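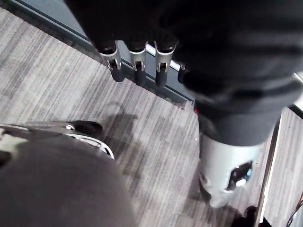
Notebook entry, December - Hand pose repeatability, wrist camera method

Entry by: D. Grgić
Present: J. Postma, D. Leiva
Reviewed by: L. Ehlers (comments at the end)

Purpose

To determine whether the wrist camera can be used to check the rest pose of the opposite hand before a run, in place of the manual check with the angle gauge. The manual check was adopted after the Ocampo trials and takes too long when both hands must be done. The question for this entry is limited to the four fingers in the hanging pose. The thumb is excluded until the Wernik calibration file has been corrected.

Method

The arms were commanded to the standard rest pose with the fingers pointing down. Images from the wrist camera were saved at a fixed interval after the motors reported that they had settled. The software marks two points on each finger, one at the metal joint and one at the tip, and computes the finger angle from the line between them. The result is compared with the joint encoder reading taken at the same moment.

A total of 1,500 images were saved. Of these, 991 gave a usable result on the three fingers required by the method. An image was rejected if either point was missing on any of those three fingers, or if the confidence score for a point fell below the limit set in the Jatitz configuration. The limit was not changed during the session.

Room lights were left at the normal setting. The sleeves were kept on, as they are in ordinary operation. D. Leiva asked that this be recorded, as the earlier Plundcombe measurements were made with the sleeves removed and the two sets should not be merged.

Observations

1. The three clear fingers are found reliably when the joint brackets are well lit. The bright edges of the metal give the software a strong line to follow. The black tips are harder, and most rejected images failed at the tip.

2. The fourth finger cannot be measured with this camera position. The fabric covers too much of it, and the small part of the tip that remains in view is not enough to give an angle. We attempted a fit on 111 images and discarded all of the results. Further effort on software for this finger is not recommended until the sleeve question is settled.

3. The striped carpet has an effect. When a tip is seen against the stripes, the outline found by the software sometimes jumps from the finger to the edge of a stripe. The effect depends on the direction of the stripes in the image, which changes with the wrist angle. J. Postma proposes a plain mat under the work area.

4. The near hand takes up part of the view at the bottom. This region is now masked. The mask was drawn by hand and will have to be redrawn if the camera mount is moved.

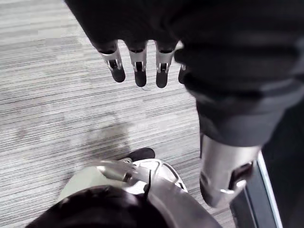 Fingers in the hanging pose, with the near hand in the foreground. The fourth finger is partly behind the sleeve.

Results

For the accepted images, the camera angle and the encoder angle agree well enough on the first and second fingers to replace the gauge check. The third finger shows a steady offset in one direction. The offset was the same at the start and end of the session, so heating of the motors does not seem to be the cause. A small error in the camera position would produce an offset of this kind, but would also be expected to show on the second finger. I have no explanation at this time.

The raw images and the angle table are in the shared folder under the session name. The rejected images have been kept with them.

Actions

Grgić - repeat the session with a plain mat and the same configuration. Target 2,000 images.
Leiva - measure the camera mount against the drawing and enter the values here.
Postma - prepare a shortened sleeve for one arm. The original sleeve is to be retained.
Björklund - correct the thumb entries in the Wernik file and notify the group.

Comments (L. Ehlers)

The rejection rate is too high for a check that must be completed before every run. Please report the rate for each finger separately in the next entry - the combined figure hides where the losses occur. Please also confirm whether the encoder on the third finger was zeroed after the last tendon replacement. I could not find a record of it in the maintenance log. Until this is confirmed, the gauge check remains in force for both hands.

Reply (D. Grgić), 4:20 p.m.

Zeroing record not found. The third finger will be zeroed before the repeat session and the readings before and after will be entered.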